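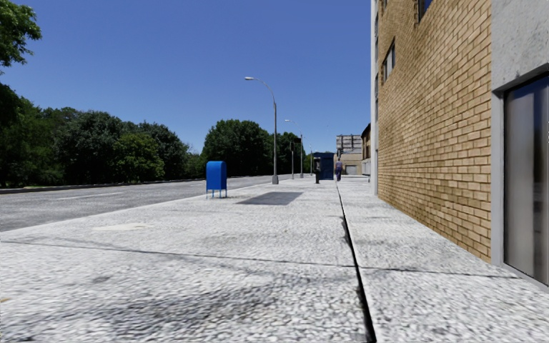 A sidewalk and brick building, with the road to the left.

Sultell has made golf shoes for seven years, all of them spiked. In March the company will sell its first spikeless model, the Eynon, for men and women. We spoke to the designer in charge of it at the Hasomness trade show.

The Eynon took 3 rounds of prototypes. The first, the designer said, was "basically a sneaker with bumps on it" and slid on wet slopes. The second gripped well but felt stiff through the arch.

"Testers kept taking them off at the turn," the designer said. "You can't sell a shoe people want to take off after nine holes."

The final outsole has 157 small rubber lugs, longer at the outer edge and shorter under the ball of the foot. Sultell buys the rubber from Skerkico, a supplier it had not used before.

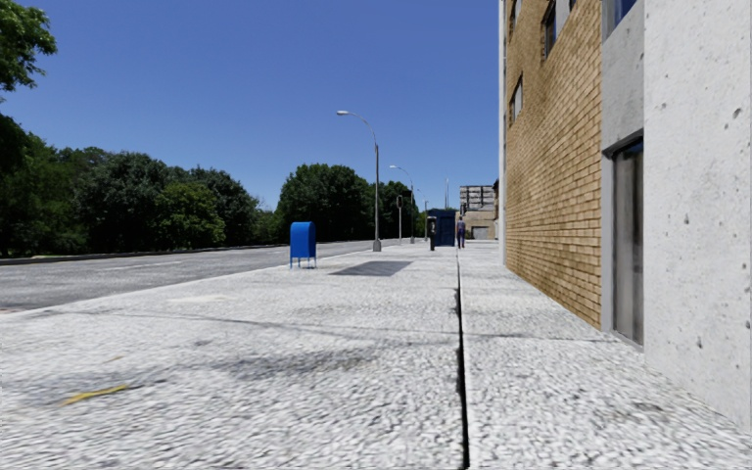 The upper is a coated knit with a one-year waterproof warranty. Asked whether it would hold up as well as leather, the designer was cautious. "Leather lasts longer if you look after it. Most people don't. They leave their shoes in the trunk."

Sizing runs slightly wide, and golfers between sizes should go down a half. Women's shoes are built on a separate last with a narrower heel.

The price is $80, less than any of the spiked models. "We left out the dial closure," the designer said. "It has laces. They work fine."

Preorders open 31st January in white and navy. A gray version is planned but has no date yet.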